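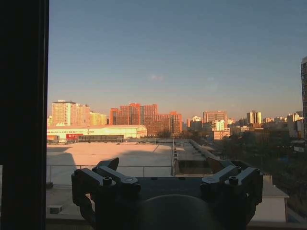 Re: [surnutell-users] Worth moving the tablets to the new release yet?

Pankaj Tyagi wrote:

> Has anyone put the new Surnutell release on an older tablet? We have
> 60 of them out in Zadudthorpe, mostly the Dinine ones with the small
> battery, and I keep getting the update prompt. Last time we jumped in
> on day one and lost the saved Wi-Fi profiles on half the fleet, so
> I'm a bit gun-shy.
>
> Mostly I want to know:
>
> 1. does it keep the Wi-Fi profiles
> 2. how much free space does it need (the prompt only says "enough")
> 3. can you go back if it goes wrong
>
> Also, is the split keyboard still there? Two of our people will
> revolt if it's gone.
>
> Pankaj

Hi Pankaj, hi all,

Yes! I've had it on my own Dinine since Sunday and on a batch of 134 at work since the day after, and I'm really happy with it. I was all set to hate the new settings menu and now I keep showing it to people.

1. Wi-Fi profiles. All kept, including the hidden network, which I had to retype on every tablet last time. The one thing that did get reset was the "connect automatically" switch on guest networks. If yours use a guest network, go to Settings, Network, Saved and flip it back on. You can push that from the Nigam console too, but only if you're on the March build of the console or newer. The older one shows the switch, lets you click it, says "Saved" and does nothing. (That cost me most of a morning.)

2. Space. The download itself is 574 MB. It then unpacks next to itself, so you want a good bit more than that free. On tablets that were nearly full it stopped before touching anything and put up a plain message saying storage was low, and the old version kept running. So much nicer than the last release, where you got the spinning logo and had to guess. Clearing the map cache was enough on all of ours. It's under Settings, Storage, Offline data now – they moved it out of the Maps app.

3. Going back. You can, for a while. The old system stays in a second slot until you either confirm the new one or install the next patch. Hold power and volume down, pick "Previous version," and wait. I tried it on my own tablet just to see, and my apps and files were all there when it came up. The home screen layout was scrambled, so take a screenshot of it first if you care about that. Once the next patch goes on, the slot is gone and you're looking at a full reset.

And the split keyboard is still there! It's off by default after the update. Long-press the space bar and it's the second choice. They also made the gap in the middle adjustable, which your two people may like a lot.

Battery: the first day was poor. The tablet re-indexes everything and gets warm while it does, and mine dropped to 60 percent by lunch sitting on a desk. By the next day it was back to normal, maybe a touch better, though I haven't measured it properly and wouldn't swear to it. If you can, start the update in the late afternoon and leave them on the charger overnight. Ours were all settled by 7 a.m.

A few things that are still rough:

- Bluetooth barcode readers need to be paired again. Remove the old pairing first or it'll show up twice and neither one works.
- The lock screen clock ignores the 24-hour setting until you restart one extra time.
- Printing from the Notes app crops the bottom line on letter-size paper. Printing from anywhere else is fine. I've reported this one and got a reply saying it's known.
- If you use a custom boot logo, it goes back to the stock one.

With 60 tablets I'd do five first, pick at least one with the guest network and one with a barcode reader, and let those run a couple of days. In the Nigam console you can make a group and set "Hold updates" on everyone else, so the prompt goes away and people stop asking you about it. The hold doesn't block security patches, in case that was going to be your next question.

One more thing that I love and haven't seen anyone mention: the updater now shows what it's doing. Tap the progress bar three times and you get a running log. One of ours sat at 98 percent for so long that I nearly pulled the plug, and the log showed it was still happily going through somebody's enormous photo folder. It finished on its own.

I can send you the checklist I made for our batch if it's any use. It's just a text file, and step four is out of date, but the rest should match what you'll see on the Dinines. Let me know how the first five go!

> Last time we jumped in on day one and lost the saved Wi-Fi profiles

P.S. If you still have any tablets with missing profiles from that, there's a "Restore network backup" entry at the bottom of the Saved page now. It brought back two of mine that I'd given up on.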